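Huleo ロングピロー(無地・ダークティール)を6か月使ったレビュー

2021年6月29日

寝室用に買った長い枕のレビューです。購入先は通販のMin、価格は送料込みで3694円でした。色は3色あり、選んだのはダークティールです。使い始めて6か月たったので、良かった点と気になった点を書いておきます。

買った理由

もともと普通の枕を縦に二つ並べて、横向きに寝るときの腕置きにしていました。夜中に必ず真ん中が離れてしまい、朝には片方が床に落ちています。抱き枕も検討したのですが、曲がった形のものは収納しにくく、カバーも専用品しか合いません。まっすぐな長方形で、カバーが外せて、無地。この条件で探して残ったのがHuleoでした。

最後まで比べていたのはGriltcombeのボディピローです。こちらは中綿の量が多く、店で触った限りでは高さも十分でした。ただ表面が起毛で、夏に使う気になれません。カバーを別に買うと予算も超えるので見送りました。冬しか使わない人ならGriltcombeのほうが合うかもしれません。

届いたとき

圧縮された状態で届きます。袋を開けた直後はかなり薄く、本当にこれで合っているのか不安になりました。説明書には一晩置くようにとあり、その通りにしたら翌朝にはほぼ商品写真の厚みになっていました。急いで使いたい人は一日余裕を見て注文したほうがいいです。

においは少しあります。薬品というより新しい布のにおいで、窓を開けた部屋に二日ほど置いたら気にならなくなりました。

カバーについて

表面はなめらかで、模様や織り柄はありません。肌に触れたときに引っかかる感じがなく、髪の毛やほこりも手で払えば落ちます。起毛の生地が苦手な人には勧められます。

外したカバーは家の洗濯機で洗っています。ネットに入れて標準コース、脱水は短めです。だいたい二週間に一度のペースで洗って、今のところ目立つ色落ちはありません。最初の一回だけは念のため単独で洗いました。すすぎの水を見ても色は出ていなかったので、二回目からはシーツと一緒にしています。

不満はファスナーです。短い辺の片側にしか付いておらず、中身を入れ直すのに手間がかかります。奥の角まで中身が届かないと、その角だけ布が余って、とがったまま寝ている形になります。自分は中身を半分に折って入れ、奥で広げてから残りを押し込んでいます。それでも端のほうの布が少し寄ることがあります。長い辺にファスナーがあればもっと楽です。Huleoにはここを直してほしいです。

中身について

中身は綿のような詰め物で、へたりは思ったより少ないです。ただし、いつも腕を乗せる中央あたりは少し柔らかくなりました。月に一度、上下を入れ替えて使っています。両端をつかんで何度か振ると、ある程度は厚みが戻ります。

重さは、カバーを外した状態で台所のはかりに載せたら530グラムを超えていました。はかりから大きくはみ出すので正確な数字ではありません。片手で持ち上げられますし、シーツを替えるときに椅子へ移すのも苦になりません。逆に軽いぶん、寝返りのときに一緒に動きやすいという面もあります。壁側に置けば落ちませんが、通路側に置いた日は三回に一回くらい床に落ちています。

中身は洗えません。表示には陰干しとだけ書いてあります。天気のいい日に窓際の椅子の背に掛けて、半日ほど風を通しています。洗えないのは残念ですが、この値段なら仕方ないと思っています。

使い方

一番多いのは横向きに寝るときの腕置きです。膝の間に挟む使い方も試しましたが、自分の身長では腕と膝の両方に届かせるには長さが少し足りません。どちらか片方なら問題なく使えます。

本を読むときは、壁に立てかけた普通の枕の手前に横向きに置いて、腰に当てています。これは期待していなかった使い方ですが、今では寝るときと同じくらいの頻度です。背もたれ代わりに単体で使うのは厳しいです。高さが足りず、体重をかけると沈みます。

首の下に敷く普通の枕としても使ってみました。自分には少し低く、タオルを一枚下に入れてちょうどいいくらいでした。低めの枕が好きな人ならそのままでもいいと思います。

良かった点
まっすぐな形で置き場所に困らない
カバーの手触りがなめらかで、ほこりが取りやすい
軽いので持ち運びが楽
家で洗えて、色が落ちにくい

気になった点
ファスナーが短い辺にしかない
中身が洗えない
軽くて動きやすい
膝と腕の両方に使うには長さが足りない

季節について

買ったのが寒い時期だったので、夏にどうなるかはまだ途中までしか分かりません。六月に入ってからは、抱えて寝ると腕の内側が少し暑いです。薄いタオルを一枚かけると楽になります。8月になっても使えそうなら追記します。同じサイズの替えカバーで、麻のものがMinに出ていたので、それを先に試すかもしれません。

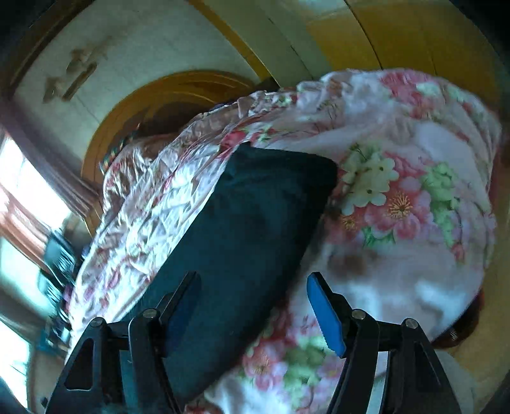

色については、買う前に一番迷いました。寝具はStollinbyの花柄で揃えていて、淡いピンクや白、薄紫の地に大きな花と葉が入っています。枕まで柄物にすると落ち着かないので無地にしたのですが、ダークティールは商品ページで見るより暗い色です。光の当たる側はくすんだ青緑に見えても、影になった側はほとんど黒です。明るい青緑を想像して買うと違うと感じると思います。クリームがかった黄色の花やピンクの花の横に斜めに置いたときの色の差は、自分は気に入っています。生地には上の端の近くに浅いしわが出ますが、アイロンはかけずに使っています。評価は星四つで、ファスナーの位置のぶんだけ一つ引きました。替えカバーを買うときも、色は同じものがあればそれにするつもりです。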